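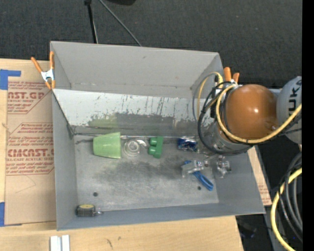

gray bin, inside

Cotari Community Board > Health & Local News > Flu deaths revised AGAIN??

kmarikar
2 March 2023
So the province put out new numbers this morning. Flu season deaths for the whole region now 1,771. Last bulletin had it 113 lower. Same season, same region, nothing new happening, they just "reclassified." How do you lose 113 people in a spreadsheet. Anyone read the full thing? I only got the summary, the pdf wont open on my phone.

shanthi_m
Read it on my break. They didnt lose anybody. Nursing home deaths that were coded as pneumonia got looked at again and some moved over to flu. Says so on the second page. Happens every year, usually smaller.

kmarikar
Usually smaller is my point

Drukum_dad
Been saying since August the counts were low. My mother in law's place in Drukum had the whole second floor sick and the bulletin had our district at zero for that week. Zero. Called the health office, got told to fill in a form.

iresha.b
@Drukum_dad zero for lab confirmed or zero total? Those are two diferent columns and the paper only prints the first one. If they don't swab it can't be confirmed

Drukum_dad
Whatever the paper printed. I'm not an accountant

iresha.b
ok but then the office wasn't lying to you, the paper left half of it out. Write to the paper

prasanna_savchuk
Disagree with Shanthi a bit. Yes recoding is normal. But they changed the age cutoff in the same release and did not redo last year's figures to match. So the chart comparing the two winters is junk. You can't say this season was worse OR better off that chart and the radio was already saying worse at noon.

shanthi_m
Fair, missed the cutoff thing. Where is that

prasanna_savchuk
Footnote under the district table. Tiny print

kmarikar
A footnote. Great

Rajitha K
Worked in records at the Plavum hospital for a long time, retired now. Certificates come in late, come in wrong, doctor writes "respiratory failure" and nothing else, somebody has to phone and ask of what. Small hospitals have one person for that. When she is on leave the pile sits. Nothing sinister. But I do agree they should print a note in normal size letters when the total moves.

Drukum_dad
So one person on leave and the whole region gets wrong numbers for months. And thats fine?

Rajitha K
Did not say fine. Said thats how it works

hollowpine
all these numbers are made up anyway, flu kills the same amount every yr and they only talk about it to sell shots

shanthi_m
It really does not kill the same every year, the back bulletins are all on the site, go look. Nearly 100 short of this one the winter before last and that was before any recoding.

prasanna_savchuk
Shanthi careful, different cutoff, see above lol

shanthi_m
ugh. ok yes. strike that

iresha.b
Does anybody know if the Savchuk clinic still has shots? Called twice, no answer. Dad is 81 and keeps putting it off

prasanna_savchuk
They did last week. Go before lunch, side door, the front one is locked for the repaving. Bring his card

iresha.b
thx

kmarikar
Got the pdf open on the work computer. Prasanna is right about the footnote. Still think 113 is a lot to find in one go. Going to email them and ask how many came from nursing homes, will post if they answer

Drukum_dad
they'll send you the form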